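The stationery shop in Nultside keeps its erasers at about knee height, and its owner would like it known that this was a mistake. "I put them there because children buy them," she says, lowering herself on to an upturned crate with some ceremony. "What I'd forgotten is who has to tidy them."

She has had the shop, Jemmont, long enough to have outlasted two bakeries and a place that sold only candles. It carries roughly 2,000 lines, most of them small and a fair number capable of rolling. We talked on a Saturday before opening, which she describes as the only hour of the week when the shelves look the way she imagines them.

I asked what goes first.

"Pens go missing, notebooks get bent, but erasers *migrate*. I've found them in the envelopes. I found one in the till, in with the coppers, and I'd been giving it out as part of the float for all I know."

Her training was at a wholesaler called Taipe, where she spent four years in a windowless unit learning to count things that came in boxes of 300. She does not speak of it fondly, though she admits it left her with opinions. One is that anything sold in a paper sleeve should be handled by the sleeve. Another is that dumping stock in a heap is perfectly respectable.

"People like a rummage. If I lay everything out in rows, they stand there with their hands behind their backs as if it's a museum. Tip it out and they're in up to the elbows."

So why tidy at all?

She gives me the look she presumably gives people who ask whether she sells single staples. "Because there's a heap and there's a mess. A heap has something standing up in it."

## Standing room

The principle, as far as I could follow it, is that a few go on end at the front and the rest may lie as they please. The upright ones tell you what you're looking at. They also tell her, on her way past with a coffee, whether anyone has been at the shelf.

"If they're down, somebody's shopped. Or somebody's sneezed."

She is particular about starting with a pair, side by side, so that each has a neighbour to lean on. A third can go in behind. After that she loses interest, or her knees do.
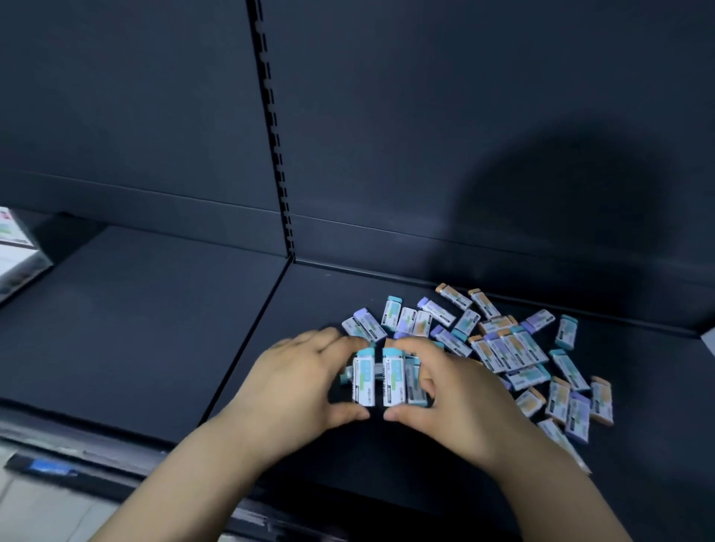

## On colour

The teal ones get stood up first. The purple and the orange are left to argue among themselves in the pile, and I wondered if this was policy.

"It's whatever's nearest my hand. I did try sorting by colour once, in December, when it was quiet. It lasted until a quarter past nine."

She blames a boy of about six, who wanted an orange one from the bottom and took the direct route. He then decided on a pencil.

The dark navy shelf she will defend against all comers. The Trultomero catalogue had it in white as well, and white, she says, shows every crumb and every thumb. Pale sleeves on a dark shelf can be seen from the door, even by people who have come in for stamps, which she doesn't sell.

Would she move the erasers higher up, given the knees?

"I've thought about it every week. But then I'd have to put something else down here, and the only thing I've got enough of is glitter."

She got up off the crate at the second attempt and went to unlock the door.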